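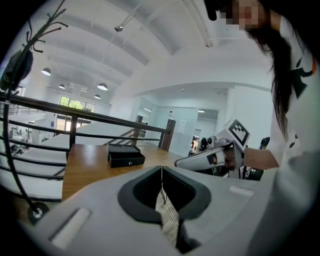
Chapter 2
Tables and the People Who Stand at Them

By the end of this chapter you should be able to:
measure a person for a standing work table
tell the difference between the height of a table and the height of the work
choose a suitable depth for a small top

In Chapter 1 we spent a good deal of time on chairs, and I hope you have been looking at the ones in your own kitchen with a more suspicious eye. A table seems a simpler thing by comparison. It has a top, it has legs, and it stays where it is put. Yet I have met far more people with a table that annoys them than with a chair that does, and most of them have put up with it for years, wedging a folded newspaper under one foot and telling visitors not to lean on the corner.

The trouble usually begins with height. When the Bhatia bakery in Terkilwood moved to larger premises, the owners ordered new benches from Stanico, all of them 86 cm high, to match the old ones. By March the two shortest bakers had sore shoulders and the tallest was perfectly happy. The old shop, you see, had a raised wooden floor behind the counter, and everybody had forgotten it was there. One pair of benches was cut down to 82 cm, and the complaints stopped within the week. Four centimetres doesn't sound like much - it is less than the width of three fingers - but your shoulders will notice it long before your eyes do.

The elbow rule

Stand up, if you are somewhere you can do so without being stared at, and let your upper arms hang loosely. Now bend your elbows until your forearms are level with the floor. Ask a friend to measure from the floor to the underside of your elbow, and write the number inside the front cover of this book, where you will be able to find it again. We shall call it your elbow height.

For light work with the hands, the work itself should sit a little below elbow height. For heavy work, such as kneading or planing, it should sit lower, and 15 cm below the elbow is a sensible place to begin. Please notice that I said the work and not the table. A mixing bowl lifts your hands well above the top it stands on, and so does a sewing machine or a thick chopping board. 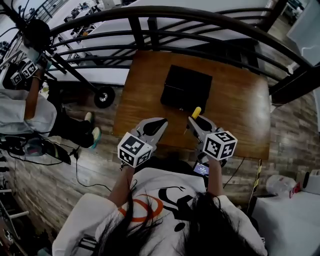
Figure 2.1 Standing at a small wooden table with both arms forward.

Depth, or how far you have to lean

Once the height is settled, think about reach. The part of the top you can use in comfort is the part you can touch without bending at the waist, and on a deep table that leaves a strip at the back which slowly fills up with post, spare keys and jars of buttons. A narrow top suits one person working alone. Two people facing one another need more, and we shall come to them in the section on shared tables.

Before you read on

Measure three tables that you use often, and note beside each one what you do there and whether you sit or stand. The Zutonow chart at the back of the book has space for your results. Keep them by you, as we shall need them for the first exercise.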